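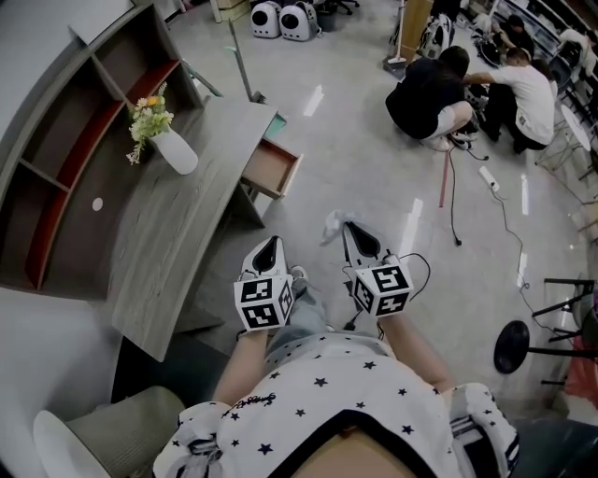
Both hand-held grippers out in front, marker cubes in view of the head camera.

4. Checking cube tracking before you record

I do this check every single time I start Wadico, even when I'm in a hurry (especially then!). It takes a couple of minutes and it has saved me from throwing out whole sessions.

1. Start the tracker and open the Cubes tab. You should get two rows, LEFT and RIGHT, both gray.

2. Sit or stand, whichever you'll do for the real task, and hold the grippers out over a plain bit of floor. Each row turns green once its cube is found.

3. If left and right are swapped, click Swap. Please don't just trade hands, the jaw calibration is saved per gripper and you'll get nonsense widths later.

4. Turn both wrists slowly, then open and close the jaws all the way. Watch the Reprojection number. Mine sits under 4, and I stop and recalibrate if it goes over 13.

5. Press Hold and keep still until the counter reaches 1,000 samples. Wadico saves this as your rest pose.

Note: Glossy tile can bounce ceiling lights straight into the camera. If a row flickers, lower Exposure one notch at a time. Şükran Bozkurt wrote the auto mode and it's pretty good, but I still set it by hand on shiny floors.

Note: Patterned cuffs and shirts are fine. The detector only accepts IDs from your own cube file, so leave Strict IDs on.

Caution: Keep your fingers on the handle and off the cube faces. A half-covered marker can still read green while the pose drifts, and you won't notice until playback.

Caution: Look where the cables run before you stand up with both hands full. Yes, I've tripped.

When both rows stay green through step 5, go on to section 5, Syncing the clocks.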